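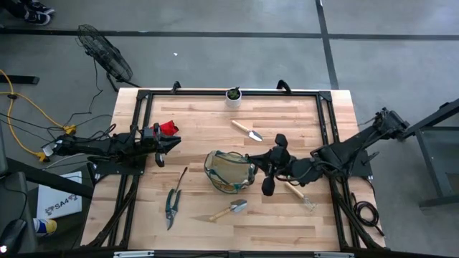
Ludarberg Separation Planner, 2nd edition

Ring-bound workbook for couples who are splitting up and want the paperwork side in one place. A5, lies flat, pen loop on the side. Published by Plarnska, sold and posted by Zurkasetti.

In stock. Usually goes out in 2 working days.

What's in it
26 worksheets, both sides printed
Joint accounts and direct debits, who pays what until when
House or flat: rent, mortgage, keys, meter readings
Children's week, school holidays, birthdays, Christmas (new page, lots of you asked)
Pensions page, much longer than in the old edition
Who to tell: council, bank, GP, school, insurers
Plain word list for the legal terms. Petition, decree nisi, decree absolute, consent order etc
Pocket at the back for letters

Written for England and Wales. Scotland and Northern Ireland do things differently, most of the money pages still work but ignore the court timeline on the fold-out sheet.

Married, civil partners or just living together? All fine. Skip section 3 if you never married.

One each or one between you? Up to you. Most people order one each. There is a twin pack, same book twice, grey cover and green cover, posted to two seperate addresses if you want. Put the second address in the notes box at checkout.

Plain packaging. Nothing on the outside but the label. Card statement says ZURKASETTI and no product name.

Please note
Not legal advice. It won't fill in court forms for you and it doesn't replace a solicitor, specially where there's a house or pension to divide. If you are not safe at home please talk to someone first before ordering anything to the address.

Refills
Money pages and children's week sold as loose packs of 6. They fit the first edition too, same holes. Ekinci binders also fit but you lose the pen loop.

Returns
Unwritten-in copies, any reason, keep the wrapper if you can. Written in, sorry no.

First edition owners: corrections to the pensions page are on a single sheet, free, just email with your order number. Still a few left of these.

Page updated February 1, 2018. Green covers back in stock, grey low untill the next print run.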